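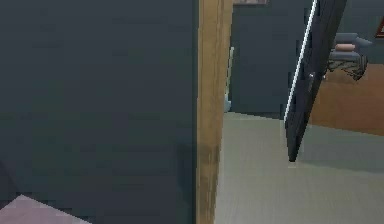
Dark gray wall and wooden door jamb, with the next room beyond.

Jobs | Retail News | Suppliers | Events | Sign in

Assistant Buyer, Outdoor and Equestrian — Kastholm

Most ads for buying jobs promise passion and a fast-moving environment. We have read plenty of them and hired off the back of a few, and we doubt they helped.

Kastholm sells riding wear, rugs and yard gear through two stores and a website. We took over the Gretov range last August. The press release said it would transform our offer. So far it has given us 292 product lines, many of them near copies of each other, and some 30 that we suspect should never have been stocked.

You would work for Capucine Pruvost, our head buyer, going through that list and arguing for what stays. Expect spreadsheets, supplier calls and returned boots.
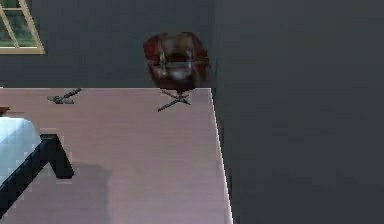 Experience in a shop counts for more with us than a degree in retail. You don't have to ride. If your resume claims you doubled sales on your own, be ready to show how — we will ask. Pay depends on experience, and we will give you a figure before the first interview.

Send a resume and one page on a product you would drop from our website to Kulap Suksawat by May 22, 2025. No cover letters, please.

4 comments | 11 shares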